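The little box by the basin

Back from three nights away and the washing is still in the bag, so quickly, before I forget it all. Not a proper review. The room was fine, the bed was fine, breakfast had the sort of eggs you'd expect. What I want to talk about is the bathroom. Specifically the box.

Some background. I am a person who cannot leave a bathroom counter alone. At home ours is a disgrace, toothpaste lids, hair bands, four half-used hand creams, a shell from somewhere. Every so often I clear the lot into a drawer and feel wonderful until teatime. So hotel bathrooms are a treat for me. Everything in one place, nothing sticky, somebody else's taste in tiles.

We were at the Tromoren, up the hill from the station. Booked late, 372 for the three nights, which I grumbled about and then stopped grumbling about when I saw the marble. Cream marble! All along the counter. I'd half expected one of those moulded plastic units with the basin built in, like the Royer had last year, where everything you put down slid very slowly towards the plughole.

First evening I did what I always do. Coat off, kettle on, straight in to see what the freebies are. My other half unpacks like a normal adult. I go through the packets.

And they were in a box. A clear one. I know this isn't news to anyone who stays in nicer places than I do, but I'm used to a saucer, or a wicker thing with dust in the weave, or just a row of bottles along the back getting splashed. The clear box is so much better. You can see what's there without tipping it all out, and when you want the counter back you shift the whole thing in one go.

Which I did. A lot. Towards the corner, away from the corner, round a bit so the tall side was against the back. It has a higher panel behind and a lower front, so things can lean without falling out. Very pleased with that.

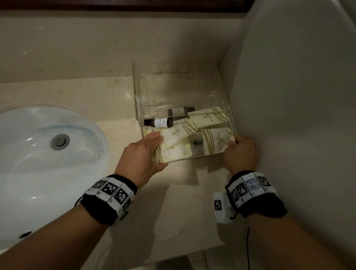 Two small brown bottles at the back, striped packets in front.

I do love a brown bottle. Black caps, a little white label on the nearer one with print I'd need my other glasses for. They lie down flat behind the paper packets, and the packets are cream with olive and gold stripes going across on the slant, and a tiny gold flower. Somebody chose that. Somebody sat in a meeting and said yes, the flower.

The trouble is packets never want to stay put. Paper is slippery on paper. You stand one up at the front, lovely, then you put the next one in and the first one lies down. I had one standing nicely near the corner and felt far too proud of it. In the end I worked out an order that suits me, and I'm writing it down as I'll want it at home:

Bottles first, lying down, right at the back. Caps pointing whichever way lets them sit closest.

Flat packets next, leaning on the bottles.

Lumpy things (combs, razors, whatever's got a handle) in the middle, where the packets on either side hold them still.

Whatever you'll want first thing in the morning goes in last, upright, at the front.

Then one firm press with the flat of your fingers so it all settles down, and leave it ALONE. I am talking to myself there.

Did I use any of it? Well, the shampoo. It smelt of fig, or what people who make shampoo think is fig. A comb came home in my washbag. I have about as much need of another comb as I have of another shell.

Anyway, home now, and of course I've caught the bug. Looked up clear boxes last night when I should have been asleep. The ones in Zinilness (the big shop by the roundabout, not the little one) come in two sizes and I can't tell from the website if the back is higher than the front, which is the whole point of it for me. Ploron do one with a lid. Don't want a lid. A lid is somewhere to put more things.

Measured our counter this morning with the tape from the kitchen drawer. It's 900 mm from the wall to the edge, and the basin eats most of it, so it'll have to be the smaller size, tucked in the back corner. Hand creams in, hair bands in, toothpaste can stay in its mug. The shell is under discussion.

One worry, water. Ours is a splashy household, and paper anything wouldn't last untill the weekend. So bottles and tubes only, I think, and cotton pads somewhere else, maybe the shelf over the towels. If anyone has one of these boxes and can tell me whether it goes cloudy after a while, please say, I don't want to be polishing the thing every morning.

Right, washing. If I find the other sock from the train I'll let you know. Will put up the walk to the harbor and the enormous scone in a seperate post when I've sorted the photos.

Filed under: Away days, Bathrooms, Small tidy things

More from the blog
The hall cupboard, second attempt
Packing for three nights in one bag
What I keep in the drawer by the kettle
A wet March and nowhere to dry the towels

Contact | Copyright the author, all posts | Back to top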